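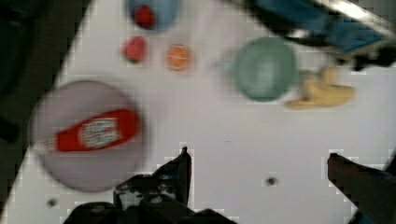

Game Production and Business
Lecture notes, session 3: What publishers buy when they buy a game
Severin Koller

These notes go with the talk and do not replace it. The reading is the Winach contract packet, which you should have had open during class. If you only skimmed it, go back to the section on recoupment before you try the exercise at the end.

Where we left off

Last time we looked at how a small studio pays for a prototype. Savings, a grant, work for hire, somebody's uncle. I said then that most of the money stories you read in interviews are cleaned up afterward, and I got a couple of emails objecting. I stand by it. A founder who tells you the prototype cost nothing has usually left out rent.

Today we start from the point where the prototype exists and a publisher is interested.

"Interested" is a weak word and should be treated as one. A publisher's scout can be interested in forty games in a month. Interest costs nothing, it is pleasant for everyone, and studios have run out of cash waiting for it to turn into a contract. Ask what has to happen inside the publisher before a contract can be sent, who has to agree to it, and when that person next looks at new projects. If the scout can't tell you, the scout doesn't know, and your schedule shouldn't lean on it.

The advance

The usual deal is an advance against royalties. The publisher pays the studio while the game is being made, in pieces, and gets that money back out of sales before the studio sees a royalty.

Students tend to look at the size of the advance first. Look at these instead:

What counts as recoupable. The development money always does. Marketing often does. Testing, translation, console porting, trailers, trade show booths and travel sometimes do, and the definition may sit in a schedule at the back that was sent over later than the rest.

Whether recoupable costs are capped. An uncapped marketing line means someone else can spend your royalties without asking you.

At whose rate the money comes back. If the split is even but the advance is recouped only from the studio's half, then the publisher is in profit long before the studio earns a cent. Work this through on paper. People nod at it in class and then get it wrong on the test.

What "net revenue" means. I have yet to see two contracts that define it the same way. Store fees, refunds, sales tax and chargebacks come off, fair enough. "Reasonable administrative expenses" is a phrase I'd want struck out or tied to a number.

The Winach case

Winach was a small studio in Toledo making Poltetby, a puzzle game with a light farming layer. The packet contains the term sheet, the signed agreement and the first royalty statement. Compare the term sheet with the agreement. The headline numbers match. Nearly everything around them moved, and it all moved the same way.

The term sheet says "publisher will fund marketing." The agreement says the publisher will fund marketing "as a recoupable expense at its reasonable discretion." Both sentences are true of the same deal. The studio's founders read the first one in April and celebrated, and by the time the second one arrived they had hired 2 artists on the strength of it. Walking away was no longer a real choice for them. I don't think anyone set a trap here. Term sheets are short, lawyers fill in the gaps for whoever is paying them, and the studio did not have a lawyer until the last week.

The royalty statement is dated December 25, 2023. Look at the line for community management. Nothing by that name appears in the agreement. It was charged under marketing, and under the wording I just quoted it is hard to argue with. The studio had also been doing its own community management the whole time.

Milestones

An advance is paid on milestones. The studio delivers a build, the publisher accepts it, the payment goes out. On a slide it looks like a tidy way to share risk. In practice most of the risk sits in the word "accepts."

Check who decides, how long they have, and what happens if they say nothing. A decent agreement says that silence after a set number of days counts as acceptance. A poor one leaves it open, and then your payroll depends on a producer who is on vacation, or who has left the company.

Check how the milestone is described, too. "Vertical slice, polished" is an opinion. "Levels 1 to 3 playable start to finish with final art and no crashes in the test plan" can be checked by a stranger. Studios dislike writing the second kind because it ties their hands, and publishers dislike it because it ties theirs. That mutual dislike is a fair sign it is doing some work.

Winach's agreement had milestones of the first kind. One was rejected for "lack of feel." The studio spent the next stretch rebuilding the camera and the sound effects, unpaid, and the revised build was accepted with no comment on either one. Draw your own conclusions. Mine is that the publisher had a cash problem that quarter, but I can't prove it and you should not put it in your paper as a fact. 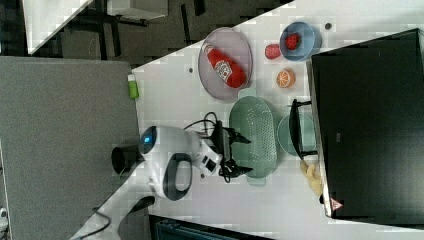 Robot arm at the edge of a white table, gripper above a green colander.

Forecasts

Every pitch deck includes a forecast, and every forecast includes "comparable titles." Somebody picks a handful of games that resemble yours, finds an estimate of what they sold, and takes something near the middle.

I have two complaints about this. The games were picked by a person who wants the deal to go through, so failures drop out early. They are described as "not really comparable" on grounds that would knock out half the hits as well. And the sales estimates are themselves built from public traces such as review counts, multiplied by a factor that varies a good deal between genres, languages and years. By the time it reaches the deck, the guess has become a bar chart.

The Poltetby forecast came from a data vendor called Vumex. The report is in the packet. It is handsome. On its last page you will find that the "market universe" for the model is 723 games, which sounds like plenty until you read the filter: only games that passed a minimum number of reviews were let in. A game that sold almost nothing could not be part of the sample. The model then reports, with a straight face, that games like Poltetby rarely sell almost nothing.

I am not telling you to ignore vendors. Some of what they sell is useful, price history in particular. I am telling you to read the last page first and ask which games were never counted.

Wishlists get the same treatment. They are a real signal that real people clicked a button. How many of those clicks turn into purchases depends on how old they are, where they came from, and what the game costs on the day. A studio that gathered its wishlists at a giveaway has a different asset from one that gathered the same number through a demo. The dashboard shows one total for both.

What the publisher is for

A fair question came up in class: if the terms are this lopsided, why sign? Sometimes because there is no other money. That is a perfectly good reason and I'd rather hear it said plainly than dressed up as "partnership." Sometimes the publisher has something specific, such as a porting team or people who know the console certification process cold. Ask for it in writing, with names of services and dates. "Marketing support" is not specific. If the publisher's last few releases came and went with no coverage, the support probably looked the same for them as it will for you.

Do talk to studios the publisher has already worked with. Find them yourself – the ones on the reference list are on the list for a reason. Ask how long royalty statements take to arrive and whether anyone has ever used the audit clause. Most studios have never used it. Many have one that makes them pay for the audit unless the error is very large.

Exercise

Using the Winach packet, rebuild the first royalty statement under 3 sets of terms: as signed, with marketing capped, and with recoupment taken from gross before the split. Show your working. State which of your inputs you believe and which you took from the packet because you had to. That last part carries as many points as the arithmetic.

Bring it printed. Next session covers rights reversion and what happens to the game if the publisher goes under, so read the termination clause beforehand, including the definitions it refers to.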